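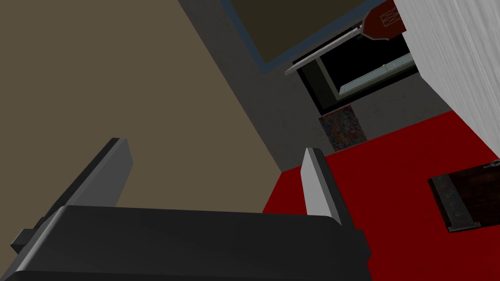
Wrist view, simulated room with red floor. Gripper open, no object held.

Stavum gallery: wrist-view rendering for policy evaluation

Posted Aug 10, 2020 by Merja Hakala

Stavum is our test of a narrow question: how well does a score measured in a simulated room predict the score of the same policy on the physical arm? The policies take wrist-camera input only. They get no overhead view and no map of the room, so the rendered background matters more than it would with a fixed camera.

The frame at the top of the page is typical of the steeper wrist angles. The fingers and gripper body take up much of the lower part of the view, and the room behind them is strongly tilted. We do not level the image before it goes to the policy. An early version did, and the correction hid errors in wrist orientation that showed up later on hardware.

Note the range of surfaces in one view: a plain tan-brown wall, a mottled gray one, a white curtain with soft folds, a wooden chest with metal studs. Plain walls give the policy few features to track. The dark window is a harder case, with almost no detail inside the opening.

Method

Each policy was run for 535 episodes in simulation, with room layout and surface colors drawn from the Flomville scene set. The matching hardware trials were run at the Pesonen lab with the same start poses. Both sides used the same success rule: object lifted and held for two seconds. In total the comparison covers 1,228 episodes.

Result

Ranking carried over better than absolute score. The order of the policies was the same in simulation and on hardware, but the simulated success rates were higher by up to 4 percentage points. Most of the gap came from late finger closure - the simulated contact model is more forgiving than rubber pads on a real object.

Changing wall and floor colors had a small effect on the ranking. Changing the camera mount angle had a large one. Mount calibration is now checked before every batch.

Open items

Lighting is still fixed within an episode. The Jevcombe renderer supports moving light sources, and a rerun with these turned on is planned for November. Scene files and episode logs are available from the author on request.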